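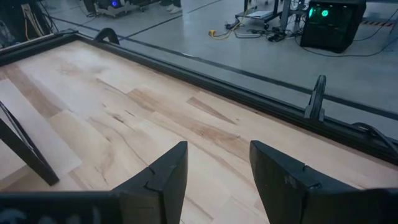
Galcombe open day - the quick version

Big thanks to everyone who came along to the Stamura workshop in March. Busier than last year, parking was a shambles, sorry. Will sort signs for next time.

For those who missed it - two robot arms going most of the morning, run by Modupe Tamuno and her crew, with Gunārs Zariņš over from Kļaviņa for the afternoon session. Modupe did the picking demo. Blocks, sponges, somebody's car keys (returned). Arm gets it right most of the time, fumbles now and then, and she let it fumble, which the kids liked best.

Best question of the day came from a girl of 7 who wanted to know if it gets bored. Modupe said no but she does.

Gunārs talked us through the Kadeo software, the bit that decides where the fingers should go before they close. They've logged 1154 grasps on it so far, 222 of those on soft stuff like cloth and bread rolls, and soft stuff is still the hard part. He had the view from the gripper up on the big screen so you could follow along from the arm's side of things. Bit wobbly when it moves. A few people had to look away!

Hands-on was the popular one. You steer the arm yourself, pick a thing up, put it down, next person. Harder than it looks - I dropped the sponge twice. Queue went out the door by 11 and we ended up running it almost an hour over. Cheers to those who waited, and to the ones who gave up thier spot so the littlies could have a second go.

Couple of bits and peices:

Lost property - a blue kids jumper and one glove, at the front desk.

The talk wasn't recorded, we forgot. Gunārs has offered his slides, email the office if you want them.

Modupe is after helpers for the evening sessions, 8 spots, no experience needed. Closed shoes please. Names to the desk by the end of the month.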